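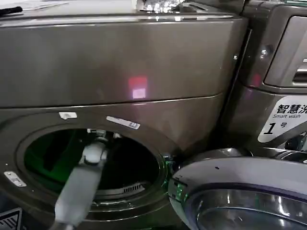
Ticket 949: arm faults on drum entry, washer task
Project: Keltwood student automation project, laundry unloading
Opened by: Úna Foley
Status: open, workaround in place
Priority: medium

Summary
Arm stops with a joint torque fault while the gripper is passing the rim of the door opening. Front-loading washer, door fully open, drum not turning. Fault code 3640 on the controller every time. Does not occur on the bench mockup.

Environment
Controller software: Manska, November build
Planner: Ninh, default settings except approach speed
Door pose estimate: Breneo module, head camera input

Steps to reproduce
Open door by hand.
Run door pose estimate and accept result.
Send arm to pre-entry pose.
Start drum entry at normal speed.

Expected: gripper clears the rim and stops inside the drum.
Result: contact at the rim, torque spike on the wrist, fault, arm holds position.

Log

09:40 Reproduced on first attempt. Saved controller log and camera stream.

10:05 Checked wrist calibration against the fixture. Within tolerance. Not the cause.

10:30 Compared estimated opening center with tape measurement. Estimate is off by 23 mm toward the door side. Repeated with the arm parked. Same offset.

11:15 Suspect the estimator is fitting to the wrong circle. The open door has a round ring of its own and sits next to the opening in the head view. The bronze front is also glossy, and overhead light reflects off it. Green light on the rim may be pulling the edge detector as well. Not separated yet.

11:50 Masked the door region by hand and reran. Offset dropped to 4 mm. Entry completed at half speed, no fault.

13:20 Same mask, normal speed. Entry completed.

13:45 Moved the base slightly and reran with the old mask. Offset came back, fault 3640. The mask is only good for one base position.

Workaround
Redraw the mask after every base move. Keep entry at half speed.

Still to do
Generate the mask from the door hinge side automatically.
Repeat with room lights off to test the reflection theory.
Add a rim clearance check to Ninh before entry starts.

Assigned to: Úna Foley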